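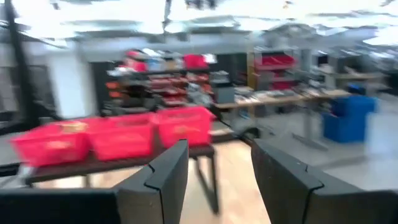 Workshop Notes

Posted by Aurelia Sandu
November 15, 2019

I finally gave in and bought more red baskets. The shelves were already full of red bins, so I stayed with the color. Three of them went on the dark brown table first, empty, while I decided what should go where.

My problem has always been small stuff. Big tools get put back. Rubber bands, packets and short bits of string get dropped in whatever is closest, and by July I had one drawer that would no longer close. Cornel Crăciun told me to throw the whole drawer out. I kept it and sorted it over two evenings.

The rule I settled on is one kind of thing per basket. If a basket fills up, I stop buying that thing. Labels come last, after I've lived with the layout for a few weeks.

For the sorting I moved to a wooden tabletop with plenty of light. I put down a piece of black pegboard with two baskets on it and left the loose things on the bare wood beside them.

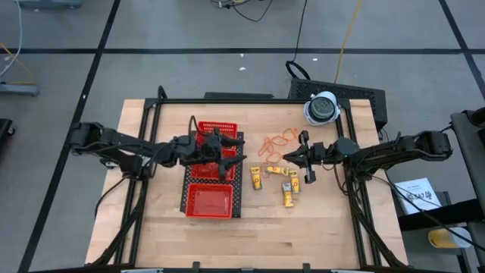
Orange rubber bands and four yellow packets, next to the baskets.

The rubber bands were the slow part. I pull them apart a few at a time and toss any that are cracked. Packets are quick if they all face the same way.

I still have the string to do, and a coffee can of screws that Haris Afridi left me when he moved. Those may need a basket with smaller holes.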